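Can a machine do the folding yet?
Saturday's open morning at Brostora

I went along to the Brostora open morning on Saturday with one question in my head – can a machine do my chores yet? My ironing pile has been waiting since November and I'd happily hand it over.

The firm has been working with Arnenard on an arm for homes and small shops. It's meant to fold towels, fill shelves and put cups away, and they'd set it 200 towels over the week before we came. It managed 3 of them in the time it took me to drink a cup of tea, which is slower than my nan but a good deal neater than my brother!

Ebuka Effiong, who looks after the trials, was very patient with all my questions. "Towels are fine. Fitted sheets, ask me next year," he told me. Shelf work is further on, he reckons, and the arm has now put away 1,182 tins and boxes in the practice shop at Ovivcombe, with 377 of those done in one long night shift. Somebody still has to go round afterwards and turn the labels to the front.

Black parts and thin cable, close up: 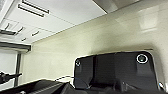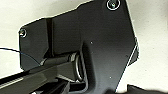

What happens next

Bilgin, the corner shop chain, will try an arm in one of its stockrooms first, after closing time, so don't expect to meet one by the bread just yet. Homes come later and there's no price. I did ask, twice.

Would I have one? For shelves, yes, tomorrow. For the washing I'd want to see it cope with a duvet cover that has swallowed three socks. The next open morning is in November and I've already put my name down.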